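Visit to the Flarno workshop, Millunside
2022-02-10

Flarno opened its doors for the afternoon and I went along with a small group. The people there are gathering examples for a learning system that has to pick mixed objects out of a heap. Each attempt is stored as one example. 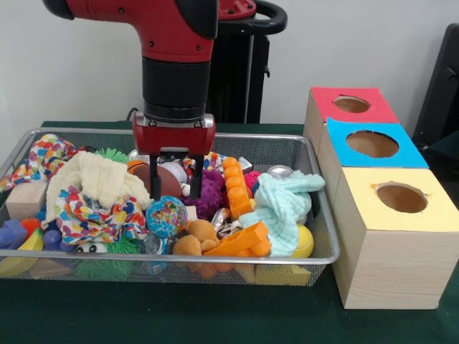
What gets recorded

Soft things are the hard part, we were told. Cloths fold over whatever lies near them, and a crushed plastic bottle never has the same shape as the last one.
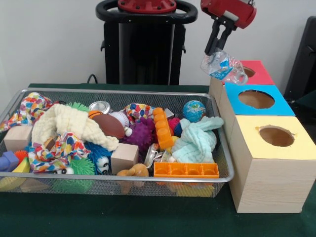 The boxes are red, blue and yellow, each with a round hole in the top. A shift runs to 84 attempts, with a break of 10 minutes in the middle. Failed grasps are kept too – the system learns from both. 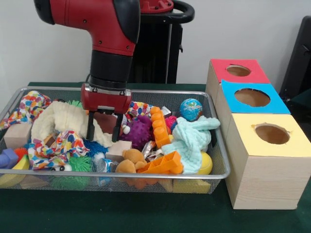 Questions took up the last half hour. The next open afternoon is in October.

Comments (2)
"Do they ever change the toys?"
"I went last time. Bring a sweater."

Recent visits
Lò paper mill
Wunden tool fair

Contact | Back to top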